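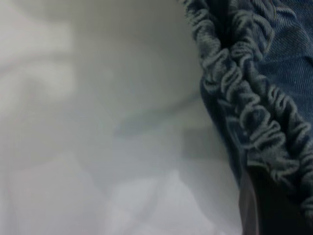
Elastic band, blue denim, up close.

Gokari: kids' pants, notes and pictures

Hi! I started this folder in March, when my sister handed me 25 pairs of outgrown kids' pants and I wanted some kind of system for folding and labeling them. Each pair gets a line in pants.csv with size, color, type of waist and anything sewn on.
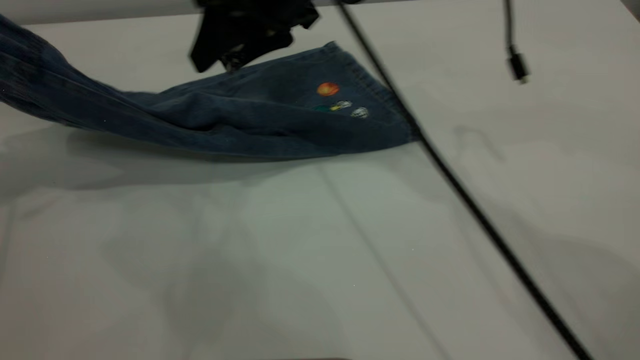

The "extras" column took me the longest. I kept typing things like "cute stuff on leg" and then couldn't find anything again (my fault). So now it's where it sits plus the colors, like the little cluster of patches near the hem with the orange-red round one on top. I write "sun or planet?" for that sort of thing and move on.
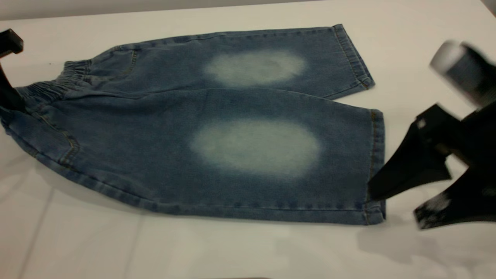
Folding is legs together first, then hem up to the waist, then once more. Sizes 5 and 8 fit the shallow drawer that way, and 14 needs the deep one. Smooth the elastic last or it springs back on you!

Still to do: shorts, overalls, the mystery bag. Thanks to Gebhard Gasser for fixing my column names.

Last edited October 22, 2020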